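Teaching by hand: still slow, still fussy

The demonstration rigs at our Histham site have been going for long enough that people have stopped asking when they will be finished and started asking what they are for. A fair question. The short version is that a person drives a pair of arms by remote control through a household chore, the joint positions and camera views get saved, and later a program tries to copy what the person did. The longer version involves a lot of waiting.

Zunus, who supplied the control software, say their approach needs 200 good demonstrations per chore. We were told the same thing last July about a different chore, and the number had crept to 700 before anyone was willing to let the arms try it alone. For laundry we have planned on 1000 from the start. I would sooner be pleasantly wrong.

Clothes are a bad thing to start with, in my view. A block stays the shape you left it. A garment with a drawstring does not, and two people driving the same arms will go at the same heap in different ways. One pulls from the top, the other digs for a sleeve. Both are right, and a program fed on both may well learn to do something in between that picks up nothing. The Minami group, down the hall, think more data cures this. I think tighter instructions to the operators would cure more of it, and cost less.

Where the session starts matters too. Each one begins with the grippers clear of the clothes and the clothes put down without any tidying. In the booth with the flowered wallpaper, that can mean a red garment and a light blue one heaped together in the back corner, on the right arm's side, with the left arm a good way off.

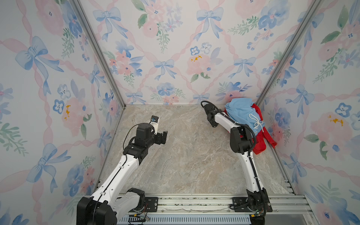 What counts as a good session

There was some argument about this, so it is worth writing down. A session is kept if the operator finished the chore without touching the clothes directly and without stopping to ask what came next. Dropping a garment and picking it up again is fine — the program should see a recovery now and then. Freezing for half a minute while you work out which hand you are driving is not fine, and those sessions go in the reject folder even if the ending is good.

By that rule, the total stands at 2246 sessions recorded across all chores since the booths went in. I have asked for the number kept, and I am told it is being worked out. Until I see it I would not put the larger number on a slide.

The wallpaper

Lallow, the project paying for the booths, wants every one to have a different background so the program does not get attached to plain gray walls. I have no quarrel with the idea. My doubt is whether roses and bows in one booth and something else in the next adds up to variety, when the floor, the rail and the arms' mounting points hardly change. A real bedroom has a bed in it. We will find out when the arms are tried somewhere they have not been taught, and that test keeps moving to the right on the schedule.

If you want to drive

New operators are welcome. Expect your first few sessions to be thrown out. Sign up on the sheet by the Histham door, and please read the page on resetting the clothes before you sit down.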